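Fotmont Coal Handling Terminal: Frequently Asked Questions for Rail Users and Fuel Buyers

Last revised 24/04/2020

This page covers wagon unloading, weighing, sampling and stockyard rules at the Fotmont terminal. It applies to coal received by rail for the Lullon and Dretent power stations. Road deliveries are covered by a separate notice held at the gate office.

GENERAL

What does the terminal do?

Fotmont receives coal in bottom-discharge wagons, crushes it to boiler feed size and sends it by conveyor to Lullon or by transfer train to Dretent. It does not wash or blend coal for third parties. Blending between stockpiles is done only on a written request from the receiving station.

Which trains are accepted?

Trains of up to 33 wagons, all with automatic bottom doors. Longer trains must be split at Evangelista Junction before they enter the branch. Mixed trains with side-tipping wagons are turned back at the junction, and the return path is charged to the operator.

How far ahead must a train be booked?

The slot request must reach the control room 18 hours before planned arrival. The request must give the mine of origin, the number of wagons, the declared gross weight and the receiving station. A request that omits the receiving station is held until it is corrected and does not keep its place in the queue.

WEIGHING AND SAMPLING

Where is the official weight taken?

At the in-motion weighbridge on the arrival track. Loaded and empty passes are both recorded, and the difference is the billed weight. The mine's loading weight is kept for comparison only. If the two differ by more than the limit in the supply contract, the train is weighed again at low speed before unloading starts.

How are samples labeled?

Each sample carries a code made up of a letter and a number. The code is entered in the register together with the train number and unloading time. The mine's name is left off the label so that the laboratory tests every sample blind.
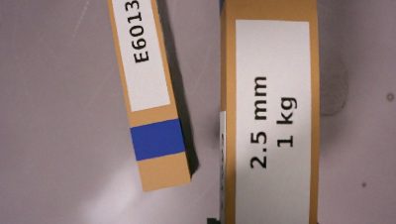
Box with code label and blue stripe.

How many samples are kept from each train?

Three portions are prepared from the crushed gross sample. One is tested for moisture, ash and heating value, one goes to the supplier on request, and one is sealed as the referee portion. The referee portion is held until the invoice period closes or any dispute is settled, whichever is later.

Can a supplier witness sampling?

Yes. Witnesses must be named in the slot request and must report to the control room before the train reaches the weighbridge. Unloading is not delayed for a witness who arrives late.

UNLOADING

How long does unloading take?

A full train of dry coal clears the track hopper in 234 minutes, counted from the first door opening to the last door check. Wet or sticky coal takes longer. Time lost to wagon defects is counted against the operator, and time lost to conveyor stoppages is counted against the terminal.

What happens if a wagon door does not open?

The wagon is marked on the unloading sheet and drawn past the hopper with the rest of the train. It gets one further attempt using the trackside air supply. If the door still stays shut, the wagon is set out on the repair siding and its weight is removed from the billed total. 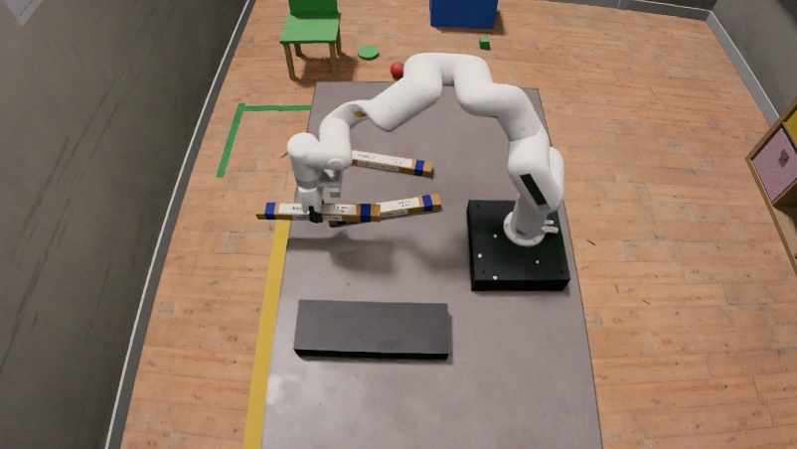 Who pays for cleaning coal left in a wagon?

The wagon operator pays if the coal is left because of a door or lining defect. The terminal pays in all other cases, including coal left after a stop ordered by the control room.

Are crews allowed on the ground during unloading?

Only between the marked crossing points, and only with permission from the control room. Locomotive crews should stay in the cab while the train is moving over the hopper. Speed over the hopper is set by the lineside signal and not by radio.

STOCKYARD

How much coal can be held for one buyer?

The limit is 3,763 tonnes per buyer unless the storage agreement states a higher figure. Once the limit is reached, further trains are accepted only for direct feed to the conveyor.

How is heating in the stockpiles controlled?

Piles are laid in thin layers and compacted as they are built. Temperature probes are read once per shift. A pile with a rising reading is moved to the front of the reclaim order, and the receiving station is told before the coal is sent.

Is weight lost in storage credited?

Moisture change is adjusted by test at reclaim. Wind and handling losses are covered by the fixed allowance in the storage agreement and are not credited separately.

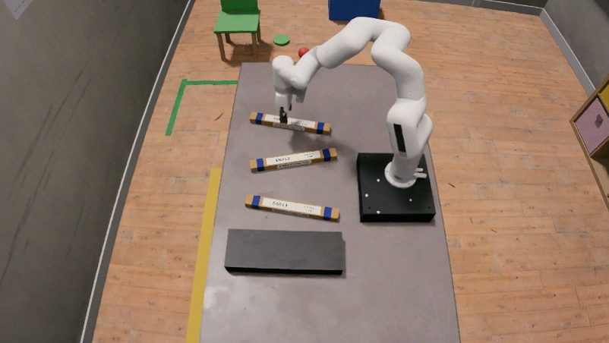 BILLING AND DISPUTES

When are invoices issued?

After the laboratory result has been entered and matched to the weighbridge record. Invoices for trains received in April are issued as one statement for each receiving station.

How is a test result disputed?

Send a written notice quoting the sample code and the train number. The sealed referee portion is then sent to the laboratory named in the supply contract. Its result is final for billing. The party whose figure is further from the referee result pays the test fee.

Where should slot requests and notices be sent?

Slot requests go to the Fotmont control room. Billing notices go to the fuel accounts desk at Lullon, including those for coal sent on to Dretent.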